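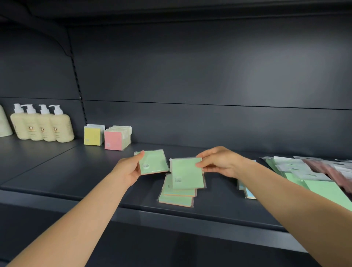 Two-handed shelf facing, small wrapped goods, dark grey bay.

Siver S3 Shelf Handling Unit
Product page and safety notice, issue 3

Applies to all S3 units with the film-pack gripper fitted, supplied before May. Units supplied later have the revised gripper plate and need only the software check at the end of this page.

Overview

The Siver S3 is a wheeled two-arm unit for restocking and facing retail shelves. It is built for light packaged goods such as sticky-note pads, sachets and pump bottles, and works from standard slotted-post shelving without changes to the bay. Handling routines are taken from people doing the same job by hand, one pad in each hand, with the shelf stock left in place around them.

Rated load per arm: 900 g
Arms: 2
Minimum clearance under the shelf above: 200 mm
Gripper: suction plate with two side fingers
Stop controls: one on each side of the base, one on the hand pendant

What went wrong

The fault was reported from the Gritville store and later reproduced on the test bay at Furungate. The unit was facing sticky-note pads in clear plastic wrapping. The suction plate sealed on the wrapper and the vacuum reading was normal, but the wrapper was slack at the corner and the pad slid inside it. The arm lifted a pack whose weight had moved to one end. The pack swung, the side fingers did not close on it, and it fell from the shelf lip.

A dropped pad is a minor matter. The safety concern is what the unit did next. The S3 treats a sudden loss of load as a missed pick and tries again at the same point. At Gritville a member of staff had reached in to tidy the loose pads at the front of the shelf, and the second attempt began while her hand was inside the bay. The contact limit stopped the arm on touch. She was not hurt, but the arm should not have moved.

Nantana Jitpraphai, who leads handling tests at Furungate, ran 636 picks on wrapped pads with the original plate. The slip appeared most often in two layouts:

Pads lying flat in a loose, offset stack, where the top pack is not square to the one beneath.
Packs lying next to taller goods, where one arm has to reach across the other.

Packets standing upright on end gave no trouble. Rigid pump bottles are picked with the fingers alone and are not affected.

Cause

There were two separate causes. The original plate has a single vacuum zone, so it cannot tell a firm surface from a loose film. The retry routine did not check the bay for a person before moving. Either one alone would have been a nuisance. Together they are a hazard, and we have recorded them as one fault under code 636-R.

What to do now

1. Turn off automatic retry. On the pendant, open Handling, then Recovery, and set Retry to Manual.
2. Do not run the unit on film-wrapped flat packs until the revised plate is fitted.
3. Keep hands out of the bay until the base light is steady white. Amber means the arm may still move.
4. If a pack falls, press stop before picking it up. Leave the pack where it is until the arms have parked.
5. Check the side fingers for scraps of film at the start of each shift.

Revised parts

The replacement plate has three vacuum zones and compares them during the first part of the lift. If one zone changes while the others hold, the arm lowers the pack and waits. The plate is fitted with two screws and takes no special tools - the air line must be shut off first. After fitting, run the plate calibration from the service menu. The unit will not pick until this has passed.

Software release 3 adds a bay check before every retry, and leaves retry set to manual until a supervisor changes it.

Known limits

The revised plate does not help with torn wrappers. Crossed-arm picks are still slower than straight ones, and we advise leaving them off in narrow bays.

Ordering and contact

Plates are sent free of charge to registered owners from the Kamolrat parts store. Quote the unit serial number and fault code 636-R. For units on hire, Boonsong Chaiyaporn in field service will arrange the change on site.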